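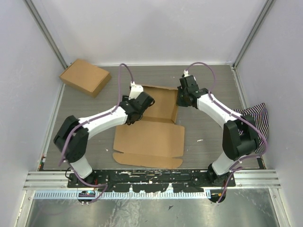
Home Gallery Packing Notes Shipping Contact

Folding a Box: The Cardboard Page

By Hrytsenko for Vititer
Last updated February 28, 2026

Welcome to the cardboard page of the gallery, which has been promised for longer than I care to admit. We get a good many letters at Vititer about the pottery, as you'd expect, but a surprising number of them (and I do enjoy these!) are about the box it came in. People want to know how it goes together, whether they can flatten it and use it again, and what on earth the little notches are for. So I've gathered up everything I know about a plain brown box, and I hope you'll pull up a chair, because I do run on when the subject is cardboard.

The box, partly unfolded, with the back panel up

One panel is standing at the back and the rest is still lying flat toward the front, and I think it's my favorite stage of the whole business. You can see the inner face of that short wall, and then the creases running through the flat part, and the notched flaps along the front edge. It's plain brown corrugated, nothing printed on that side of the wall that I'd point you to, just good ordinary board on a gray wood-grain tabletop.

About the creases

A crease is pressed into the board before it ever gets to us, and it will nearly always fold the way it wants to if you let it. What I like to do is bend every crease a little past upright while the blank is flat on the table, then let it relax. It takes a minute, and the walls stand so much straighter afterward. If the box has been sitting in a cold garage all winter, bring it indoors for an evening first. Stiff board can crack along the fold, and once it has cracked there's not much to be done but tape it and keep that one for the attic.

About the notches

The notches give the corners room. Where two walls come together there's suddenly a lot of board trying to be in the same place, and without a bit cut away it all bunches up and the lid never sits flat. We had a batch from Horgate some time back with the notches cut a hair too shallow, and every lid in the shop had a little hump in it. They replaced the lot very kindly, and the humpy ones have been holding bubble wrap and string ever since.

Which wall goes first

I'm a back-wall-first person and I've never been talked out of it. Bring the back up, hold it near both corners so it comes up evenly, and then the sides have something to meet. I know there are folks who start with the sides and swear by it. The front comes last in any case, with those flaps tucked down inside, and you'll want to run your thumb along the edge so they settle.

Two layers or three?

For a mug or a small bowl we use the ordinary board with 2 sheets of tissue and a handful of crumpled paper in the bottom. For the big serving platters we go up to the heavier Vakden board and put 3 cardboard spacers in, one under, one over, and one slid down the side where the post always seems to lean on things. In November, when the holiday orders start, we'll fold more than 200 boxes before we've so much as wrapped a saucer, and stack them up the hallway until you have to turn sideways to get to the kettle.

Using yours again

Please do! Slit any tape with a blunt knife, ease the front flaps out before you pull on anything else, and lay the whole thing back down flat the way it came. A box that's been opened gently will go round again several times. Slide it behind a bookcase or under a bed, away from damp, and try not to stand anything heavy on one end of it, or you'll get a new crease where you didn't want one.

If you're local and have a stack of ours you're tired of looking at, we'll happily take them back at the shop counter, flat and tied with string if you can manage it. Bundles of up to 60 fit on the shelf by the door, and anything bigger than that, just give us a ring beforehand so we can clear a spot.

The tissue and string page is next on my list, and the glaze pictures are back in the main gallery where they've always been.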